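Notebooks > Ambridge workshop > Kitchenware bench

Search entries Go

February, late morning

Bowl day! I've been looking forward to this one since Zdislava Ďurica talked us into doing the kitchenware shelf before the tools. The glazes are so much fun to look at side by side, and I finally have the bench to myself until lunch.

Started with the drying setups. The old wire stand from Somuline wobbles no matter what I put under its feet, so it's retired to the paint corner. The Wonell stand is much better. A big bowl leans in it at a good angle and stays put, and I can get a cloth all the way down inside without holding my breath. Tried it with 4 sizes, small to large, and only the smallest wanted to slide. Will try a folded towel under it next time.

Then the cleaning. Plain dish soap did the job on everything except the brown serving bowl, where the old price sticker left a gummy ring. Cooking oil, 10 minutes, wipe, soap again — gone! I was ready to spend the afternoon on that ring. Zdislava, you were right about the oil and I take back what I said.

The Tóth catalog came in too (their order no. 1771, two copies, one is on the shelf by the kettle). Lovely color pages at the back. I went through all the greens and blues with a cup of tea and marked the ones I think are close to ours. The printed teal is too gray in my opinion. The color I keep coming back to goes lighter and cloudy in the middle when light hits it, then drops off to a deep blue-green, and no flat printed square is going to give you that. Worth a second look by the window.

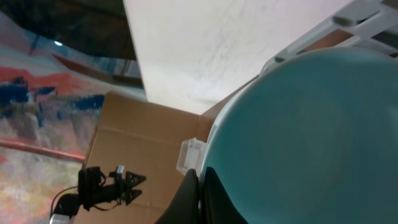
Large teal bowl, tilted, pale rim. White rack behind, cardboard box alongside.

Look at the sheen on the inside! I want that color for the cover of the shelf list.

Still to do: label the boxes on the long side as well as the top, find the other soft brush, ask Zdislava if she wants the second catalog at her desk. Lids after lunch.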